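Chapter 6
Comparing Two-Finger Grippers on Small Objects

In the previous chapter we fixed the arm in its place and looked only at how exactly it can reach a point. Now we put something at the end of the arm, and the question becomes more difficult. A gripper that holds a block very well may fail with a pen, and the data sheet will not tell you this.

The examples come from a bench study which Fenna Vermeulen and Cameron Katene made at Burnbridge in February. They recorded 281 grasps with parallel fingers and 206 with angled fingers, always with the same arms and the same controller settings. 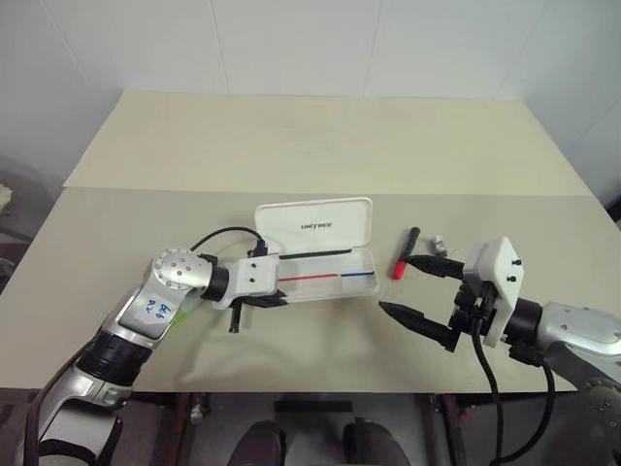
Figure 6.1. Two-arm bench with an open case and a marker standing upright. The fingers of the right gripper are spread on either side of the marker's position.

A slim upright object is a good first test. It has a small base, so a light touch from one finger can tip it before the other finger arrives. The angle of approach therefore matters as much as the closing force — in some trials it matters more.

We will need three terms. The opening is the distance between the fingertips before closing. The contact order says which finger touches first. The slip is the movement of the object after both fingers have made contact. Section 6.1 explains how to measure the opening.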